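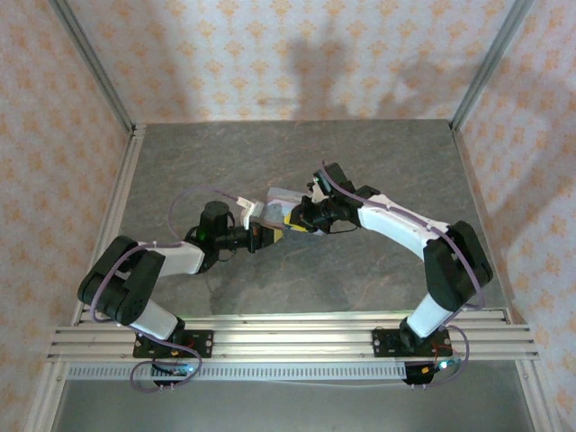

Two-Arm Cell, Walk-Around Checklist with Comments
Site: Drorilton, bench cell on the long rail
Checked by: Floarea Nedelcu
Date: 3/6/23

Good morning everyone, and thank you again for being so patient with me and my clipboard. I have kept the short answers first and put my comments under each one, because I know some of you only want the short answers (Cosmin, I am looking at you!).

1. Mounting plates tight on the rail, left and right
OK
Both black plates were snug when I put the wrench on them. Please do this check with the power off, even if you are only going to touch one screw – it takes a moment and I sleep better.

2. Cables free to move, no pinching
OK, with a comment
The purple cables loop around the joints with a fair amount of slack, and I like slack, but a loose loop can also catch on an elbow when the arm folds in. I would love to see one more soft tie near each base. Move each joint slowly by hand afterward and watch the loop the whole way.

3. Electronics boards below the rail
Needs attention
The boards sit low and out in the open, one on each side, with their little lights. Anybody leaning in to pick something up could brush them with a sleeve. Cornel Vlad has offered to make two clear covers, and I have said yes please. Order number 107 is for the plastic.

4. Hand-over between the grippers
OK
With both grippers closed on the same small container, each arm is pulling on the other if the positions are even a little off. Our rule is slow speed for any shared hold, and one person at the stop button who is not also typing. If a part slips, let it fall! Containers are cheap and fingers are not.

5. Stop button within reach
OK
Tested from the operator's chair and again standing up. Both arms halted. Do test it at the start of every shift and write it in the book.

6. Walls and posts
OK
The flowered wallpaper is flat and the posts on either side are firm. Remember that these walls are a backdrop and a reminder, and they will not stop a moving arm, so the floor tape still counts.

7. Tabletop and rail grooves
OK
Wiped down before the run. Please look along the grooves for dropped screws, I have found them there before.

8. Written procedure at the cell
Needs attention
The copy in the folder is the old one. Annelies De Haan has the new one and will print it, with page 35 included this time.

Open items: 2 (items 3 and 8). I will come by again once the covers are on, and I am happy to go through any of this with whoever is new.

Floarea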